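# Watkins Kitchen Rulebook, Bench Edition

Collton's house rules for running a robot arm or a pair of hands round a simulated kitchen, bound so that they lie flat beside the keyboard. The book has 200 pages, two of which are the index. It has been read all the way through by Edin Bošković, who wrote it.

Revised 8/17/21. Order code 303.

## What it covers

Most of the book is about approach. A hand should come up to an appliance slowly, with a clear bit of worktop beside it, and it should stop before contact if the door isn't where the plan said it was. Rule one on doors: a simulated microwave gets the same respect as one you paid for. Bad habits learned in a rendered kitchen move house very easily.

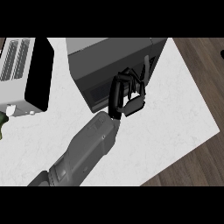
Isla Innes thinks the door rule is too soft. She would have the speed limit apply from the moment the arm starts moving, never mind the last stretch, and she'd like it printed in red. We've moved it up a page, and red is under discussion.

The section on small goods is shorter and stricter:

- Settle the grip before the wrist turns.
- Keep the other hand out of the way unless it has a job.
- Don't carry anything over a laptop, even a pretend one.
- Log a drop as a drop. "Unplanned placement" was struck out in April.

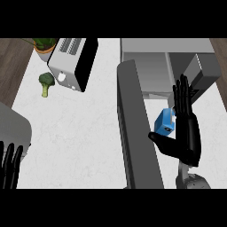 *Small box held against the right palm, fingers straight.*

## What's in the packet

The rulebook, a wipe-clean card with the stop conditions, and a pad of run sheets with a box for the operator's initials. Calum Haldane's initials take up two boxes, so the boxes are now wider.

The run sheets follow the Trekis layout. If you're still on Grirnuletti sheets, the columns are the same but "Reason for stopping" is on the back, where it was seldom troubled by a pen.

## What it isn't

It won't certify anything, and it doesn't replace the safety rules for real machinery. Read those first; they have fewer jokes and better lawyers.

## Ordering

Quote the order code and say whether you want ring or comb binding. Questions about wording go to Fraser Innes, and complaints about the index go to Lewis Niven, who has heard them. Older copies can be swapped at Collton, pencil notes and all.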